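Frandsen noodle press, home model
Reviewed Apr 29, 2018

I bought the Frandsen from Dusen, the kitchen shop in the arcade, after my old Podier cracked along the base. It cost 815 with the extra discs. That is a lot of money for a noodle press, and you can get a week of good takeaway noodles for a fraction of it.

It does thin noodles very well. The finest disc gives a springy strand that holds up in soup and doesn't clump when tossed with oil and dark soy. The flat disc is less useful. The edges came out ragged each time, and I went back to cutting wide noodles by hand.

My dough is 100 grams of flour per person, egg, a pinch of salt and a little lye water. Rest it for 20 minutes under a bowl. Dry dough is hard work in this press and I had to lean on the handle with both hands. The Podier was easier to turn, but its noodles were softer and went gluey if you left them in the broth.

Cleaning is a nuisance. Let the discs dry and poke the dough out with a skewer. There is no brush in the box. The spare parts list calls the brush item 2229, and Dusen didn't have one.

Dough for the Frandsen needs more kneading than the booklet says. Mine was still lumpy at the time they give, and lumps block the fine disc. Keep going until the surface is matte and smooth with a soft sheen, pale beige like the long rounded piece in the photo. A few faint marks on the outside are fine. I'd buy it again for the thin noodles, but Sternach makes a cheaper one I'd try first.
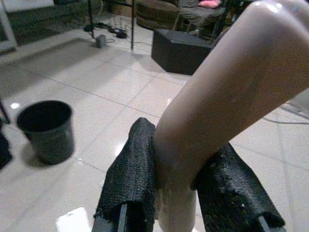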